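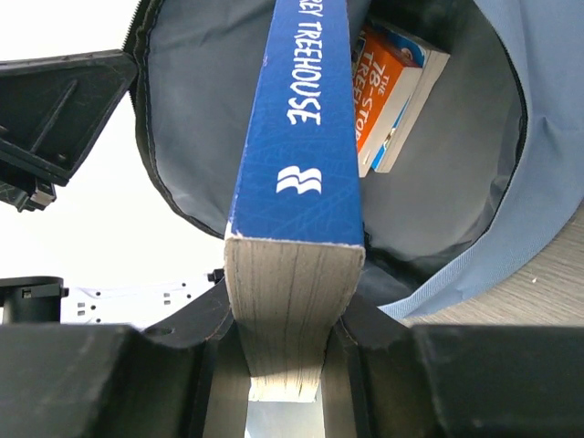
Sadar Loose Snus, Original Cut

Sadar Original is a loose snus made for people who bake their own prilla by hand or with a portioner. It is the coarser of the two loose products in the Sadar line. The other is Sadar Fine, which has its own page.

Item number: 271
Format: Loose
Grind: Coarse
Flavor: Tobacco, bergamot, a little smoke
Strength: Regular
Moisture: High
Container: Waxed cardboard can with plastic lid
Sold as: Single can or roll of 6
Storage: Refrigerate, or freeze for long keeping

Adults of legal tobacco age only. We check age at purchase and the carrier checks it again at the door. Snus contains nicotine, which is addictive.

Flavor and texture

The tobacco comes first. It is dark and slightly salty with a dry hay note when you open the can. Bergamot is there but it sits well back, so if you are used to a loose snus where the citrus hits you right away, expect less of it here. The smoke is light. Most customers notice it after ten minutes or so, and a few tell us they don't notice it at all.

The coarse grind makes a prilla that is a little harder to pack than one from Sadar Fine. Once packed it holds together longer and runs less. People with a dry mouth generally prefer the coarse cut. People who drip a lot usually do too, for the opposite reason, so try one can before you buy a roll.

Salt is medium. There is no sweetener in this version. The old recipe had a small amount of licorice, which was taken out in July when the maker changed the blend. Cans from the old recipe have a brown lid. We have none left, so please don't ask us to set one aside.

Hand baking

Take a pinch between thumb and two fingers and press it against the side of the can. Roll it toward you, press again, and repeat until it stops shedding. It takes longer than with a fine grind. If the snus crumbles, it has dried out, and a few drops of water stirred in the night before will usually bring it back. Close the lid and leave the can in the refrigerator overnight.

Don't overfill. A big prilla of coarse snus swells under the lip and comes apart at the edges.

Using a portioner

The Graltodberg steel portioner (sold separately) works well with this grind. Fill the tube level with the top, press it into the can a second time, and push firmly with the plunger before placing. The narrow Montoya plastic portioner is meant for fine grinds and tends to jam with coarse snus. If you own one and it jams, soak it in warm water and push the plug out from the plunger side. A knife will scratch the inside of the tube, and it will stick every time after that.

Rinse either model after use and let it dry with the plunger out.
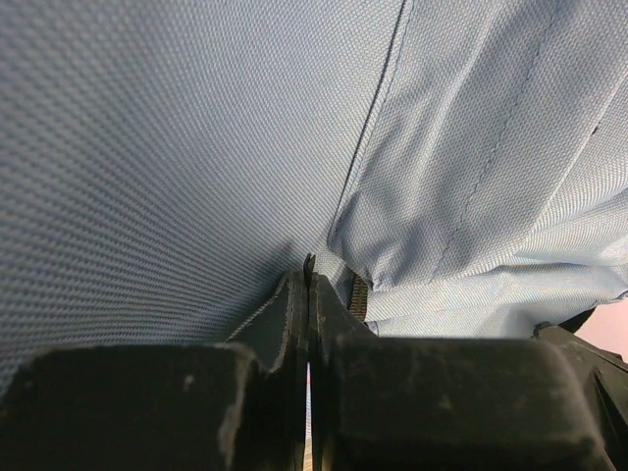
Keeping it fresh

An unopened can keeps until the best-before date on the bottom label if it stays in the refrigerator. An opened can is at its best for a week. It is still usable after that, but the bergamot fades quickly and what remains tastes flatter and saltier.

Freezing is fine. Put the whole roll in a zip bag, press out the air, and thaw each can in the refrigerator for a full day before you open it. Cans opened while still frozen collect moisture on the inside of the lid and the top layer gets soggy. Don't refreeze.

Cardboard cans lose moisture faster than plastic ones. If you carry your can in a pocket all day, move a day's worth into a metal or plastic can and leave the rest at home in the cold.

Shipping

Orders go out in padded cartons. In warm weather we add a cold pack to any order with a full roll. Single cans ship without one. A day or two at room temperature does no harm to an unopened can, though you should put it in the refrigerator when it arrives.

We can't ship to every state. The checkout page will tell you before it takes payment.

Cans dented in transit are replaced if you write to us within a week of delivery. Please keep the can until you hear back. We don't take returns on opened cans.

Customer notes

"Switched from a fine grind and hated the first can. Second can I got the hang of baking it. Now it's my regular." Tamás Halász

"Good tobacco taste. I would like more bergamot. The lid on one can was loose and that one was dry, but they sent another." Houda Naciri

"Lasts longer under the lip than anything else I've bought loose. Needs the steel portioner, don't bother with the plastic one." Demetrio Cabello

"Too salty for me. My brother took the rest of the roll." Riku Miyazaki

Common questions

Is it the same as Sadar Original White Portion?
The flavoring is the same but the tobacco is ground differently and the portions are drier. Most people find the loose stronger in taste.

Does the can have a compartment for used snus?
No. The lid is flat.

Why was it out of stock?
The last production run was 2,000 cans and it sold faster than expected. The maker has since moved it to the regular schedule.

Can I mix it with Sadar Fine?
Yes. Half and half is easier to bake and keeps most of the flavor. Check the moisture first, as Fine dries out sooner.

Related items

Sadar Fine, loose
Sadar Original White Portion
Graltodberg steel portioner
Skimel metal can with catch lid

Stock and price updated 07/08/2025. Questions about wholesale orders go to Baltasar Llorente through the contact form.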